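메모리 슬롯이 CPU 양쪽에 있는 보드, 램을 한 개만 추가할 때 어느 슬롯에 꽂아야 하나요

Driss El Khatib
분류: 데스크톱 / 메모리 증설

중고로 들인 타워형 본체의 램을 늘리려고 합니다. 설명서가 없고, 판매처에서 받은 서류에는 케이스 모델명 Skulo만 적혀 있습니다. 측면 패널을 떼고 눕혀 놓은 상태입니다.

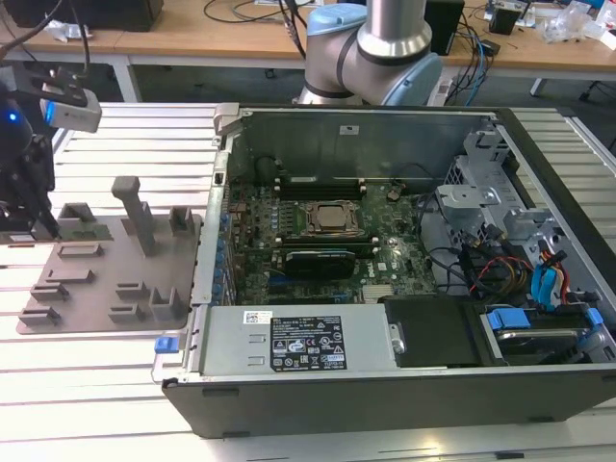
측면 패널 분리 후 내부. CPU 위쪽과 아래쪽에 메모리 슬롯이 나뉘어 있음.

일반 보드는 슬롯이 한쪽에 몰려 있는데 이 보드는 CPU를 사이에 두고 갈라져 있습니다. 위쪽에는 검은색 모듈이 꽂혀 있습니다. 같은 용량 모듈을 하나 더 구해 둔 상태이고, 확인하고 싶은 것은 다음과 같습니다.

- 기존 모듈 옆에 꽂아야 하는지, 반대편에 꽂아야 하는지
- 그래픽카드를 먼저 빼야 하는지
- CPU 쿨러를 다시 올리기 전에 작업해도 되는지

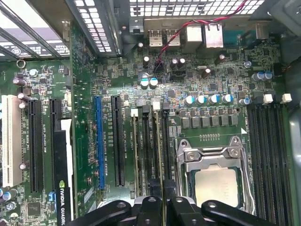
위에서 본 확장 슬롯과 후면 포트 쪽. 그래픽카드는 검은색 PCIe 슬롯에 장착.

빨강·검정으로 꼬인 전선이 USB 포트 옆을 지나 기판의 작은 헤더로 내려가는데, 작업 중에 분리해도 되는 선인지도 알려 주시면 감사하겠습니다.

Thanakorn Kongkaew
채택된 답변

슬롯이 CPU 양쪽으로 나뉜 보드는 보통 한쪽에 채널을 두 개씩 배정합니다. 단, 채널 순서는 제조사마다 다르므로 기판에 인쇄된 슬롯 이름을 먼저 읽으십시오. A1, B1, C1, D1 또는 DIMM1, DIMM2 식으로 표기됩니다. 모듈이 두 개라면 서로 다른 채널의 첫 번째 슬롯에 꽂는 것이 기본이고, 어느 쪽 뱅크인지는 보드 설명서의 장착표를 따릅니다. 보드 모델명은 대개 확장 슬롯 사이나 기판 가장자리에 인쇄되어 있습니다.

그래픽카드는 슬롯 고정 레버가 걸리지 않으면 그대로 두어도 됩니다. 레버가 카드에 닿으면 카드를 빼고 작업하십시오.

쿨러 장착 전이 작업 공간은 더 넓습니다. 다만 쿨러 없이 전원을 넣으면 안 됩니다. 기존 서멀 구리스는 닦아내고 새로 바르십시오.

꼬인 선은 사진만으로 용도를 확정할 수 없습니다. 헤더 옆 인쇄를 확인하고, 램 작업에 방해되지 않으면 건드리지 마십시오.

작업 순서:
전원 케이블 분리, 전원 버튼을 눌러 잔류 전력 방전
금속 섀시에 손을 대어 정전기 제거
슬롯 레버 개방, 모듈의 홈 위치 확인
양 끝을 수직으로 눌러 레버가 잠길 때까지 삽입
쿨러 장착 후 부팅, 바이오스에서 용량과 채널 모드 확인

모듈 규격(DDR 세대, ECC 여부, Registered 여부)이 기존 것과 다르면 부팅되지 않을 수 있습니다. 라벨부터 대조하십시오.

Drerka
그냥 빈 데 꽂고 켜 보면 됩니다. 안 되면 옆 칸으로 옮기세요. 저는 램 4개 넣는 데 40분 걸렸습니다. 지우개로 접점 닦으면 인식률 올라갑니다.

댓글

Thanakorn Kongkaew: 지우개는 가루가 슬롯에 들어갈 수 있습니다. 이소프로필 알코올과 보풀 없는 천을 권합니다.

Driss El Khatib: 슬롯 이름 확인하고 장착표를 찾아보겠습니다. 꼬인 선은 그대로 두겠습니다.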